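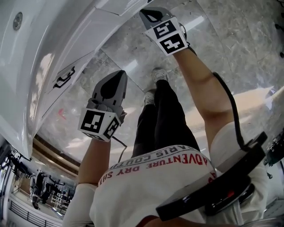 Printed lettering goes in cold water, inside out, and never in the dryer, according to Clémence Coste. I had been doing none of those things, so I believe her, but I still have questions before I do the next load.

The shirt is light gray with big red capitals across the chest and some smaller gray lettering. I wear it with black pants most days, and until now they have all gone in together on warm with regular powder. I have two worries. One is the red running into the light gray. The other is the print cracking, because I lost an older shirt that way. The letters split along the folds and then came off in flakes.

Is cold water enough to get a shirt clean if you've been moving around in it all day? Does the print need any different treatment from the fabric? And can the black pants go in the same load if everything is cold, or do I have to run two? My machine is an old Ollden with only 4 settings, and one of those is spin.

Posted by Yuk-lan Wu, Tudetley
October 9, 2021

Cold is fine for sweat if you don't leave the shirt in a heap for a week first. Put a little liquid detergent on the underarms and the neck, rub it in with your fingers, and let it sit while you sort everything else. Use liquid. Powder doesn't always dissolve in cold water and you get white streaks, which show up badly on black pants.

For the red, do a test before you wash it again. Wet a white rag, press it on one of the letters for a minute, and look at the rag. If there's no pink on it, the print is probably not going to run. Most printed letters sit on top of the fabric and don't bleed much. If you do see pink, wash it alone and take it out as soon as the machine stops.

I would keep the black pants out, at least while they're fairly new. Black dye will turn a light gray shirt dingy. It happens slowly and you don't notice until you put it beside a new one. Wash the pants with other dark things, also inside out, zipper closed.

The cracking is mostly heat. Dry it on a hanger or flat on a rack. If it has to be ironed, iron it inside out on low and don't stop over the letters. Leave out the fabric softener too. It can loosen the print, and on quick-dry type shirts it leaves a coating so they don't dry as well.

Posted by Oyewole

I put everything in together on cold, have for years, no problems. Don't overfill it.

Posted by andthorpe63

Agree with Oyewole except that I do use the dryer, on the no-heat setting, for ten minutes to get the wrinkles out. Then it goes on a hanger. Fold it with the print on the inside but without a crease through the middle of the letters, or just roll it. The shirt I ruined had a crack exactly where I folded it every time.

On an older Ollden the gentle setting fills with cold unless you turn the dial past it. Check the hose if yours comes out warm. Mine had been connected backward since May.

Posted by Mill Lane Laundry Shelf

This site uses cookies to remember your login and the threads you follow. Accept | Settings

Contact us | Copyright Andthorpe Household Help | Back to top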